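Report on a Visit to the Grembridge Plaster and Casting Works

Members of the Desia Decorative Arts Society visited the Grembridge works in March as part of the society's program of study visits. The group was received at the main gate at 9:30 a.m. by Thaddeus Abernathy, head of the molding department, and spent the day in the workshops, the pattern store and the small archive on the upper floor.

Grembridge has produced ornamental plaster for public buildings, theaters and private houses for three generations. Its present work is divided between new commissions and the repair of older ceilings. Mr. Abernathy explained that repair now takes up the larger share of the year, and that the order book is shaped by the school calendar, as many of the buildings can be closed only in summer.

The morning began in the pattern store, where 1680 patterns are kept on open shelving. Each carries a stamped number that refers to a ledger entry giving the building, the room and the year of first use. The older ledgers are written by hand and are still consulted every week. Members were interested to learn that a cornice damaged by a roof leak can often be matched from the store without a new mold being cut.

The group then moved to the casting floor. Plaster is mixed in small batches, and the staff showed how a flat panel is reinforced with coarse fiber before the second coat is laid. Running a molding in place was demonstrated at the long bench by two apprentices, both in their second year. The profile was drawn along the bench several times, with fresh plaster added between passes, until the edges were sharp. Questions from members dealt mainly with setting times and with the effect of damp weather on large panels.

After lunch the party was shown the Kalniņš collection, a group of 54 ceiling roses and brackets given to the works when the Kalniņš firm closed its doors. The collection has not been fully cataloged. Several of the brackets retain traces of old paint, and the society has offered to assist with a paint study if funds can be found.

The finishing room was the last of the workshops on the program. Surfaces are cleaned with soft brushes, and small faults are filled by hand before a piece is released for packing. 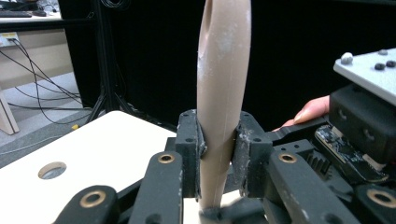

Mr. Abernathy noted that finishing is the stage most often underestimated by clients when a schedule is drawn up. A large order for the Kiltura concert hall was held back last year until the fine work could be completed to the architect's standard.

The visit closed in the archive at 4 p.m. with tea and a short discussion. The society wishes to thank Mr. Abernathy and his staff for their time. Members who would like copies of the ledger notes may apply to the society's office. Visits to the works are limited to small groups and must be arranged in writing.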